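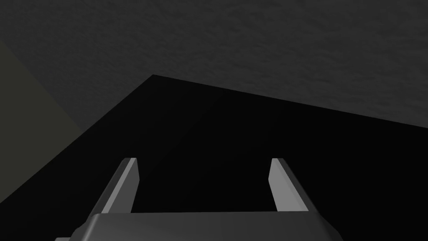
Gripper view from our simulator, fingers open

Helpers wanted for a two-armed robot, Flinden shared workshop

We are a small group building a robot with two arms in our free evenings. Before we let the real arms move, we try every motion in simulation. Now we look for 2 more people who like to join us from January 2022.
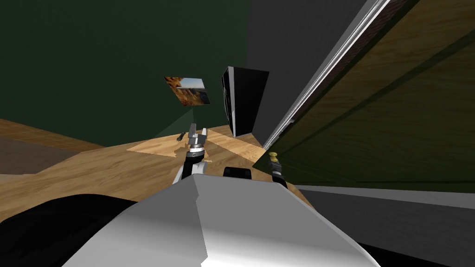
The simulated room with both arms

You would work with Feven Feyisa on the gripper model and with Torbjørn Backlund on the wiring of the real arms. It is good if you have soldered before or written a little Python. A diploma is not necessary. 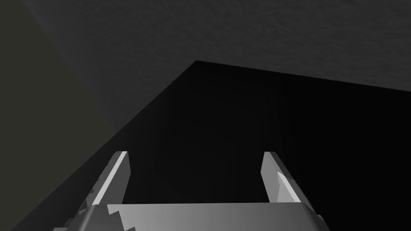 We meet in room 7, usually until late, and you should be able to come roughly twice in a month. The work is not paid, but the workshop fee is covered for you until June.

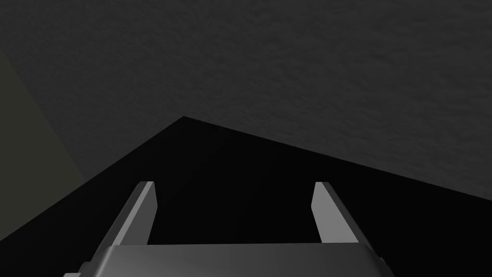
Please also tell us which tools you can already use safely. Write a few lines to Kerstin Engström at the Flinden front desk, or leave a note in box 135.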